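The Planner's Regrets

The planner at Jornier took 10 seconds to think, and everyone agreed that this was too long to think about a pear.

I was the one who had to make it faster. I had been hired to work on grasp software, and I had told my mother it was like teaching. She asked what grade. I said it was hard to say.

The job we had been given was shopping. One hand was to hold a basket, the other was to take a piece of fruit off a shelf and put it in the basket, and a grocery chain called Visthorpe was to be impressed. The contract said "household-natural motion." I looked for a definition in the appendix and found a second copy of the parking rules.

The planner had come to us from Gindov, a company we bought in March for its code and its coffee machine. The coffee machine was well documented. The planner had one long file called final_old, and in it a function called regret. Every time the arm considered a path, regret added up everything that could be wrong with it: too close to the shelf wall, too close to the other arm, elbow too high, wrist turned like somebody looking for a watch. Then it picked the path it would feel least bad about. I understood it right away. I had chosen an apartment the same way.

There were 318 terms in regret. I printed them out and went through them with a pencil on the train. Most were sensible. One penalized the left arm for being "smug." I deleted it, and the left arm hit the shelf. I put it back.

After that I stopped deleting and started asking when each term mattered. The basket hand, for example, had very little to decide. It held the handle and kept out of the way, a career I was beginning to envy. I froze its half of the plan once the basket was up, and the thinking dropped to 3 seconds. The fruit hand was another matter. It had to get into a square compartment with an opening made for paperbacks, and bring a thumb along.

The thumb was where the regret lived. Coming in straight, the planner liked the fingers and hated the thumb. Coming in from the side, it made its peace with the thumb and began to fret about the elbow. I spent two weeks in this argument and found myself taking the thumb's side at dinner.

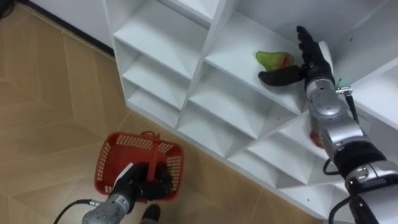

The pear, the basket, and the thumb under discussion.

By the time of the rehearsal we were on build 580, and I had started saying "we" and meaning the planner. My manager stood behind me with the stop button. She had asked me to put the planner's reasoning on a screen, so Visthorpe could watch it think. I had warned her about this. What it thought was mostly numbers, but Gindov's people had left in their log messages, and their log messages had a tone.

"Approach considered," said the screen. "Approach considered. Approach considered. Approach regretted."

"Can we change that word?" my manager said.

"It's in a lot of places."

"Change it to 'optimized.'"

I did a search and replace, which took one minute and cost us the afternoon. It got into the function names, then into a settings file that something called Shezi read at startup. I had never heard of Shezi. It was, I learned from the error, responsible for the fingers. All ten of them opened at once, very politely, and the basket went to the floor.

I put the word back. My manager looked at the basket, and then at the button in her hand, which she had not pressed, there having been no step at which pressing it would have helped.

"What happens if they ask what it's regretting?" she said.

I had the list in my bag. I could have given her the wall clearance and the joint limits and the smug term, which I had grown fond of. I told her it was regretting everything it hadn't done yet, so that it wouldn't have to do it.

She wrote that down for the slides. I picked up the basket, hung it back on the open hand, and waited for the fingers to close. The screen went through its three seconds.

"Approach considered," it said, and then, after a pause I hadn't programmed, "Fine."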